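Flestex Clatulov Dual-Stick Controller Set

Home > Flight and Space Sim > Sticks and Throttles > Clatulov

Availability: in stock, ships from Sturnirville
Page last updated 26 June 2020

Overview

The Clatulov is a pair of matched control sticks for six-degree-of-freedom space flight games. The left stick handles translation (forward and reverse, lateral, vertical) and the right stick handles rotation (pitch, yaw, roll). Both sticks connect to a single hub, and the hub connects to the computer with one USB cable. The operating system sees one device with all axes and buttons listed in order, so games that limit the number of connected controllers will still read the full set.

The set is intended for players who fly small and medium craft with flight assist off, where thrust in any direction has to be held and trimmed by hand. It will also work in games that treat a ship more like an aeroplane, although the vertical axis on the left stick will usually go unused. Players who mainly command large ships from a map or bridge view will see little benefit over a keyboard.

Sticks and gimbals

Each stick uses a Baumgart gimbal with contactless sensors on every axis. There are no potentiometers to wear. Centring force comes from replaceable springs, supplied in soft and firm versions. The soft springs are fitted at the factory. Changing them requires the hex key in the box and takes the removal of one cover plate per stick; the springs lift out once the retaining arm is unhooked.

The left stick has a third axis on the vertical, operated by raising or lowering the grip along its shaft. Travel is 11 mm each way from centre. A detent marks the neutral position and can be removed if you prefer a smooth pass through zero. The right stick twists for roll or yaw, depending on how you assign it, and the twist can be locked with the collar at the base of the grip.

Both grips are symmetrical in outline but not in button layout, and they can't be swapped side to side. Left-handed players can reverse the roles in the configuration tool, which exchanges the axis assignments without touching the button numbers.

Mounting

The sticks are supplied with desk clamps, and a chair bracket is available separately. The desk clamps fit a flat edge up to 70 mm thick. Glass desktops are not suitable. For a bevelled edge, use the packing strips so that the upper jaw sits level, then tighten until the stick no longer shifts at full deflection.
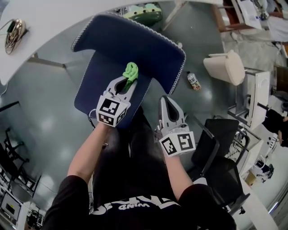

The chair bracket carries both sticks on arms that fold outward, which keeps the distance between the player and the controls constant when the chair moves. It clamps to the seat frame, never to the upholstery. Before fitting it, check the underside of the seat for a rigid rail on each side, then check that the arms clear your thighs when you sit down. Decorative edging can catch between the jaw and the frame, so on something like the navy chair with the white scalloped trim, fold the trim back from the jaw before tightening. A household chair of that sort is acceptable provided the frame doesn't flex – a swivel base is not required. Chairs with fixed armrests should be measured first, as the arms need room to swing open for you to get out.

Hub and connections

The hub has two stick ports, one auxiliary port and one USB port. The auxiliary port accepts the Flestex rudder pedals and button panel. Stick cables are detachable at both ends and keyed, so the left and right cables can't be plugged into the wrong ports. Do not connect or disconnect a stick while the hub is powered. It will not damage anything, but the centre position will be read incorrectly until the hub is restarted.

The status light is green in normal use and amber during calibration. A slow amber blink with no calibration running means that a stick has not been detected. Reseat the cable at both ends before contacting support.

Calibration and software

The set works without any software on first connection. Calibration data is stored in the hub, so it carries over if you move the controllers to another computer. The configuration tool is needed only for response curves, dead zones, role reversal and firmware updates. It does not need to stay open while you play.

Seven profiles can be stored in the hub. Switching between them is done by holding the mode button on the left base and pressing a hat direction. Note that a few games read axis ranges once at launch, and a profile change made mid-session will not be picked up until the game is restarted.

We suggest setting the dead zone to zero and adding it back in small steps if the ship drifts. With the detent fitted, the vertical axis rarely needs one. Curves are a matter of taste, but a gentle curve on rotation and a straight line on translation is a workable starting point for docking and for close flying in asteroid fields.

Specifications

Axes: six across the two sticks
Sensors: contactless, all axes
Vertical travel, left stick: 11 mm each way
Desk clamp capacity: up to 70 mm
Stored profiles: 7
Springs: soft (fitted) and firm (supplied)
Connection: USB, one cable from hub
Finish: matt black

In the box

Left stick and base
Right stick and base
Hub
Stick cables, left and right
USB cable
Desk clamps with packing strips
Firm spring set
Hex key
Printed quick-start sheet

Known limitations

The hub is not supported on game consoles. Some older space titles recognise only the first four axes of any controller, in which case roll and vertical thrust must be assigned to buttons. Passive USB extension leads can cause dropouts – use a powered one if the supplied cable won't reach.

Firmware in units shipped before July may report the auxiliary port as a separate device. The current update corrects this. Export your profiles before installing it, as they are cleared during the process.

Spare parts and service

Springs, cables, clamp pads and detent plates are sold individually. Gimbals are replaced as complete units at the Sturnirville workshop and are not sold as parts. Sticks sent in for service should be packed without the clamps attached, with the vertical axis lowered and the twist collar locked.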